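Bisstead Robotics Helpdesk
Ticket: Bouquet wrapping policy stalls at the first fold
Project: Brollov (two-arm paper handling)
Opened: 11/9/19
Status: Open, waiting on retraining

Original report

Hello all, and thank you for being so quick with our last one! We're still working through the Dankwa method on the flower wrapping task, which as you'll remember learns from demonstrations and plans both arms together in short chunks of movement. With the chunk length at 45 steps it managed 10 complete wraps out of 30 tries. That's a lovely improvement on where we were in June, but nearly all the failures look alike: the arms come down towards the paper, dither over it, and never commit to the first fold. I've restarted the control program and redone the calibration on both arms, with no change at all.

The layout is the usual one, three roses on the orange sheet with the stems towards the rail.
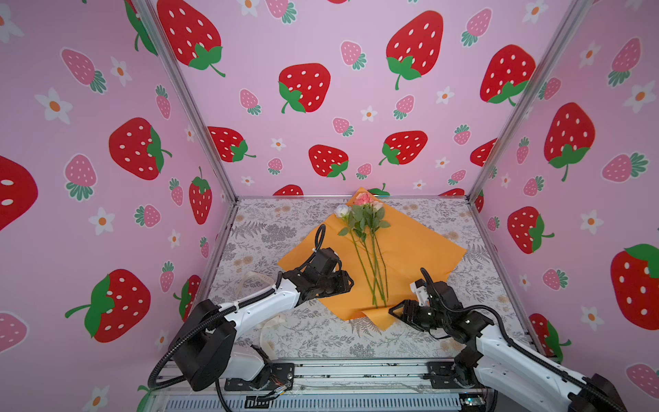

Roses on the open sheet, one gripper over the left edge of the paper and the other by the ends of the stems.

Reply from support

Thanks for such a full write-up, it does make life easier. My first thought was the grippers, but your logs show both of them closing fully when told to, so I think we can leave the hardware alone for now. Could you try two things for us, please, one at a time?

First, shorten the chunk from 45 steps to 18 and leave everything else exactly as it is. A long chunk means the policy looks at the cameras less often, and paper has a habit of shifting a little between looks.

Second, go back through the demonstrations and check which side each one folds first. If some begin on the left and some on the right, the policy may be settling on something in between, and that would look very much like dithering.

Follow-up from the reporter

Well, you were right about the second one, and I'm a bit sheepish about it. The demonstrations recorded through Skostora are a real mixture of left-first and right-first. I've begun sorting them (slow going, but rather soothing with a cup of tea).

The shorter chunk helped too: 18 complete wraps out of 30, same roses and same paper. What we're aiming for at the end is a long cone, narrowing towards the rail, with the blooms out at the far end and both grippers open and clear of the paper.

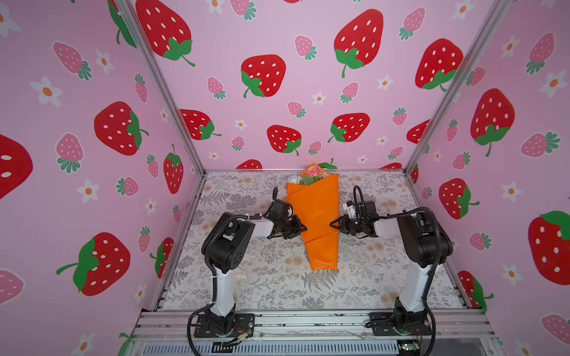

Still to do

Retrain on the left-first demonstrations only, keeping the chunk at 18.
Run another 30 tries and post the logs on this ticket.
Look at whether the lifted fold near the front of the sheet matters. I have a hunch that it does, but I'd like to get the retraining out of the way before I start fiddling with the paper.

Please leave the ticket open until the new logs are up.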